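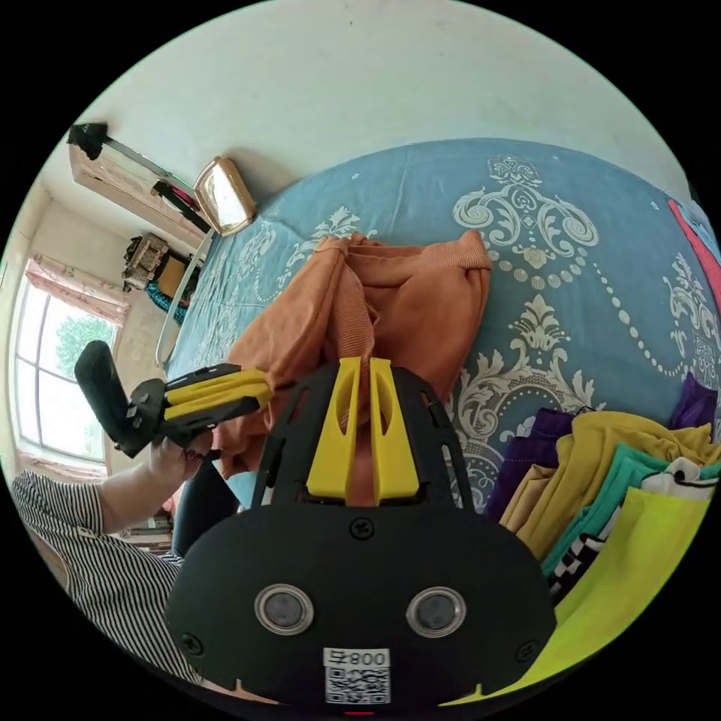 그림 3. 침대 위 의류 과제의 접근 구간. 손목 쪽 카메라의 시야이며, 왼쪽에서 다른 그리퍼의 손가락이 주황색 옷을 향하고 있다.

3.2 가정 환경에서의 의류 조작 시연 수집

본 절에서는 Starkolgate 공과대학의 조작 실습 과목에서 학생 팀이 수행한 시연 수집 절차를 기술한다. 과목의 전반부는 실습실의 평평한 작업대에서 진행하였고, 후반부에는 같은 과제를 실제 침실로 옮겼다. 작업대에서 학습한 정책이 침구 위에서 어떻게 달라지는지를 학생들이 직접 비교하도록 하는 것이 후반부의 목적이었다. 참여한 팀은 6개이며, 팀마다 조작자 두 명과 기록 담당 한 명을 두었다. 기록 담당은 회차마다 역할을 바꾸었으나 조작자는 한 의류의 반복이 끝날 때까지 교체하지 않았다.

시연에는 두 대의 손잡이형 그리퍼를 사용하였다. 두 그리퍼는 한 쌍으로 동기화하였으며, 손가락이 벌어진 정도와 손잡이의 자세를 영상과 함께 저장하였다. 저장 프로그램은 이전 학기 수강생들이 작성한 Lodent를 수정하여 썼다. 수정한 부분은 시각 동기화와 파일 이름 규칙이며, 자세 추정 부분은 그대로 두었다. 손가락은 그림 3에서와 같이 노란색으로 통일하였다. 전반부에 어두운 색 손가락을 썼을 때 검은 의류와의 경계를 영상에서 구분하기 어렵다는 지적이 여러 팀의 보고서에 있었기 때문이다.

과제는 구겨진 상의 한 벌을 펼치고, 소매를 안쪽으로 넣고, 아랫단을 목 쪽으로 접어 올린 다음 정해진 자리에 놓는 것이다. 한 시연은 두 그리퍼가 모두 옷에서 떨어져 있는 상태에서 시작하여 다시 떨어진 상태로 끝난다. 각 팀은 의류 8벌을 사용하였고 한 벌마다 10회 반복하였다. 시작 상태는 기록 담당이 옷을 한 손으로 들어 올렸다가 침대 위에 떨어뜨려 만들었다. 떨어진 옷이 침대 밖으로 걸치면 다시 떨어뜨렸고, 그 외에는 모양을 손으로 고치지 않았다.

침구는 교체하지 않고 각 장소에 있던 것을 그대로 썼다. 그림 3의 침대 시트는 파란 바탕에 흰색과 크림색 무늬가 크게 들어가 있다. 이런 바탕은 무늬 없는 작업대에 비해 윤곽 검출에 불리하지만, 주황색처럼 바탕과 색 차이가 큰 옷에서는 분할 결과가 비교적 안정적이었다. 반대로 시트와 비슷한 색의 옷에서는 무늬의 곡선이 옷의 가장자리로 잘못 검출되는 경우가 있었다. 접어 둔 다른 옷이 같은 침대에 놓여 있는 배치도 허용하였다. 정책이 대상 옷과 주변의 옷을 구분해야 하는 상황을 자료에 포함하기 위해서이다. 다만 대상 옷이 쌓아 둔 옷의 밑에 깔린 상태로 시작하는 시연은 받지 않았다.

조작자에게 준 지시는 짧게 하였다. 두 그리퍼의 손가락이 서로 부딪치지 않게 할 것, 옷을 집은 채로 빠르게 당기지 말 것, 맨손으로 옷을 만지지 말 것의 세 항목이었다. 접는 순서는 과제 설명서에 적었지만 어느 손이 먼저 접근하는지는 정하지 않았다. 그 결과 같은 팀 안에서도 조작자에 따라 접근 순서가 갈렸고, 이 차이는 4절에서 다루는 순서별 성공률 비교에 사용하였다.

3.3 파지 구간의 표시

수집한 시연은 접근, 파지, 이동, 해제의 네 구간으로 나누어 표시하였다. 표시는 학생들이 영상과 손가락 폭 신호를 나란히 보면서 수행하였다. 접근에서 파지로 넘어가는 시점은 손가락 폭이 더 이상 줄지 않는 첫 프레임으로 정의하였다. 단단한 물체에서는 이 정의로 충분하였으나 옷에서는 문제가 생겼다. 천이 손가락 사이에서 계속 눌리면서 폭이 천천히 줄어들어, 표시하는 학생마다 다른 프레임을 골랐다.

실습 조교 Kwabena Gyamfi는 이 문제를 줄이기 위해 폭 신호 외에 천의 모양을 보조 기준으로 삼을 것을 제안하였다. 그림 4는 보조 기준이 잘 적용되는 예이다. 닫힌 손가락 위로 주황색 천이 꼬인 매듭처럼 올라와 있고, 집은 지점에서 바깥쪽으로 주름이 퍼져 있다. 이와 같이 주름이 집은 지점으로 모이는 모습이 확인되면 폭이 조금 더 줄어들더라도 파지로 표시하였다. 주름이 보이지 않고 손가락 끝만 천에 닿아 있으면 접근으로 남겨 두었다.

보조 기준을 도입한 뒤 두 학생의 표시가 어긋나는 시연이 줄었다. 남은 불일치는 대부분 두꺼운 니트류에서 나왔다. 두꺼운 옷은 집은 뒤에도 주름이 뚜렷하게 생기지 않아 폭 신호에 더 의존할 수밖에 없었다. 불일치가 남은 시연은 두 학생이 함께 다시 보고 합의한 값을 기록하였으며, 합의하지 못한 시연은 다른 팀의 학생이 판정하였다.

여러 겹을 한꺼번에 집은 경우는 별도의 꼬리표를 붙였다. 소매를 집으려다가 몸판까지 같이 집는 일은 침대 위에서 특히 잦았다. 매트리스가 눌리면서 손가락이 계획보다 깊이 들어가기 때문으로 보인다. 시트가 함께 집힌 시연도 같은 꼬리표를 붙였으나 학습에는 넣지 않았다. 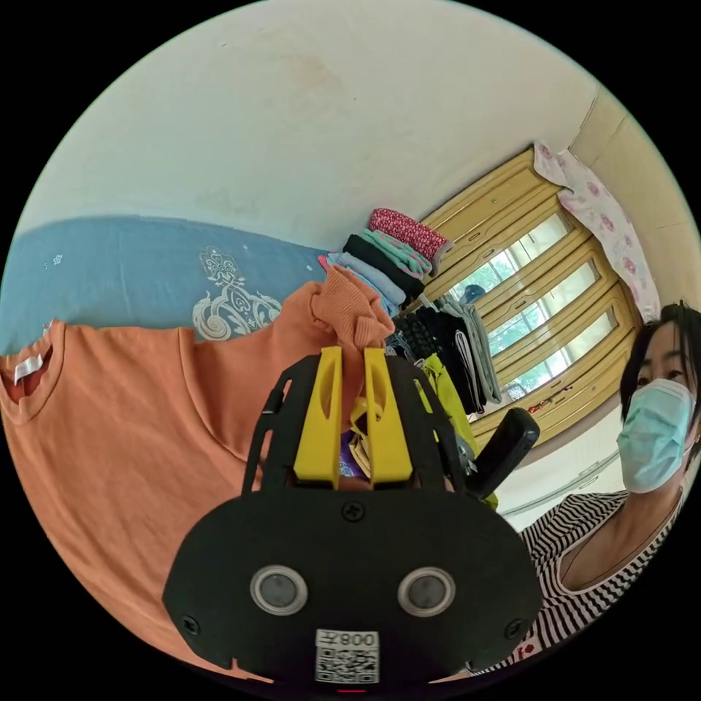
3.4 제외 기준과 자료의 정리

전체 시연 가운데 99건을 학습에서 제외하였다. 제외 사유는 시트가 함께 집힌 경우, 자세 추적이 끊긴 경우, 맨손이 옷에 닿은 경우로 나누어 기록하였다. 자세 추적이 끊긴 시연은 주로 그리퍼를 벽 가까이에서 크게 돌렸을 때 나왔다. 무늬가 없는 벽이 시야의 대부분을 차지하면 추적에 쓸 특징점이 부족해진다. 창이 시야에 들어오는 장소에서는 노출이 바뀌면서 옷의 색이 프레임마다 다르게 기록되기도 하였는데, 추적이 유지된 경우에는 제외하지 않고 그대로 두었다.

제외 여부는 수집한 팀이 결정하지 않도록 하였다. 각 팀의 자료를 다른 팀이 검토하고, 검토 결과는 3월에 배포한 양식에 적어 제출하였다. 양식에는 시연 번호, 의류 종류, 제외 사유, 사유가 발생한 구간을 적는 칸이 있다. 초기에 제출된 양식 중에는 사유가 두 가지 이상 적힌 것이 있어, 이후에는 먼저 발생한 사유만 적도록 바꾸었다.

정리한 자료는 장소 단위로 학습용과 평가용으로 나누었다. 같은 방에서 수집한 시연이 양쪽에 걸쳐 들어가면 정책이 침구의 무늬를 단서로 쓸 수 있기 때문이다. Prundska 기숙사에서 수집한 시연은 모두 평가용으로 돌렸다. 이 기숙사의 침대는 폭이 좁아 두 조작자가 같은 쪽에 서야 했고, 다른 장소와는 팔의 접근 방향이 달랐다.

학습에는 과목에서 공통으로 쓰는 Hennessy 코드를 사용하였으며 모델 구조는 모든 팀이 같게 유지하였다. 팀이 바꿀 수 있는 항목은 입력 영상의 크기, 한 번에 예측하는 동작의 길이, 여러 겹 파지 꼬리표의 사용 여부로 제한하였다. 각 팀은 설정을 고정한 뒤에 평가용 자료를 받았다. 평가용 자료를 받은 뒤 설정을 바꾼 팀이 하나 있었고, 이 팀의 결과는 4절의 표에서 따로 표시하였다.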